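Plier et ranger les langes en mousseline sur un coin de table

Un lange se plie mal sur les genoux. Il faut un plateau dur, sec et dégagé, un peu plus large que le tissu ouvert. Une table de bureau convient très bien. Si le plateau est percé d'un trou de passe-câble, travaillez à côté : les coins fins ont tendance à s'y glisser.

Passez d'abord un chiffon à peine humide, dans le sens du veinage, puis laissez sécher. Sur un plateau clair, les miettes et la poussière se voient peu et se collent à la mousseline. 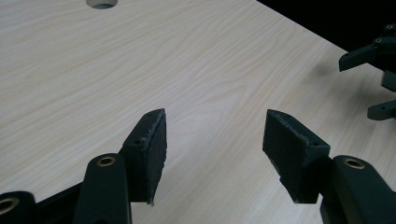
Le plateau en bois clair, avec son trou rond près du haut.

Étalez le lange, tirez sur les quatre coins et lissez avec le plat de la main, du centre vers les bords. Pliez en deux, puis encore en deux. Pour un panier étroit, ajoutez un pli. N'appuyez pas trop : la mousseline doit garder un peu de gonflant.

Côté panier, prenez un modèle à bords inclinés, avec une poignée découpée. Le tissu se pose à plat dans le fond et on le reprend d'une main. Les paniers tressés accrochent parfois les fils ; passez la main à l'intérieur avant le premier usage – un brin qui dépasse se coupe au ras.

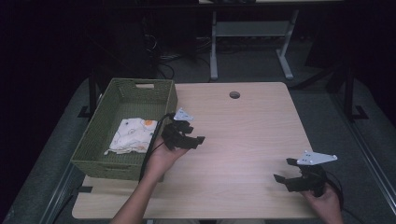
Pluvville, février

Le panier vert olive reste à gauche de la table, le lange dedans, et le reste du plateau sert au pliage. Les gauchers feront l'inverse. Pour les langes imprimés, laissez un bout de motif sur le dessus : on retrouve plus vite celui qu'on cherche.

Lavage : 2 cuillères de lessive suffisent pour une petite machine, sans adoucissant, qui rend le tissu moins absorbant. Essorage à 400 tours, 500 au plus. Secouez chaque lange avant de l'étendre et ne repassez pas.
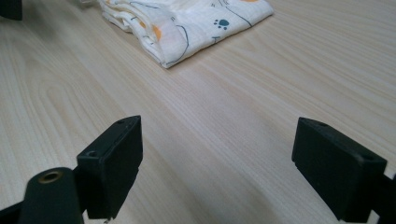

Enlever une tache sur un lange imprimé

Rincez à l'eau froide par l'envers. Frottez au savon de Marseille, laissez poser une heure, puis lavez comme d'habitude. Pas de javel sur les motifs colorés.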